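Alach Hand Grippers – Frequently Asked Questions

What is Alach?
Alach is a pair of hand-held grippers which I build together with Parviz Asadi in the shared workshop Pliludgate. We use them to record how a person handles clothes, so that later our small robot arm, Madar, can learn from these recordings.

Do I need the robot arm to start?
No. You can build the grippers first and record with them for many weeks. Madar can wait.

How many recordings are necessary?
For the first training we used 400 recordings of folding. With fewer than this, the arm did not find the waistband reliably.

Which clothes are good for a beginner?
Knit shorts or a small towel. Please lay the piece flat, but do not iron it. Some wrinkles are useful for the training.
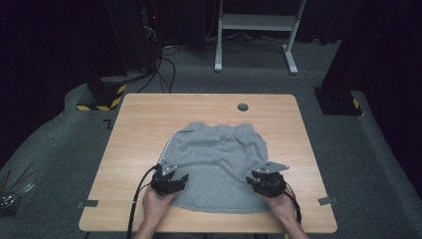
Both grippers on a pair of gray knit shorts, spread out flat.

Why is there tape on the table?
We put small gray markers at the left and right side. They help us to keep the same working area – also when another person is recording.

My cables pull on the gripper. What can I do?
Let the cable hang down over the near edge of the table, and leave enough slack for the full movement of your arm. In our first version the cable was too short and we lost 3 evenings because of a loose connector.

How long can one person record?
We stop after 8 minutes and change. The thumb becomes tired before you notice it.

Can I get the drawings?
Yes, please ask Houshang Salehi at the Khosravi bench, most evenings after 8. The drawings for the left and right gripper are separate files, so please ask for both.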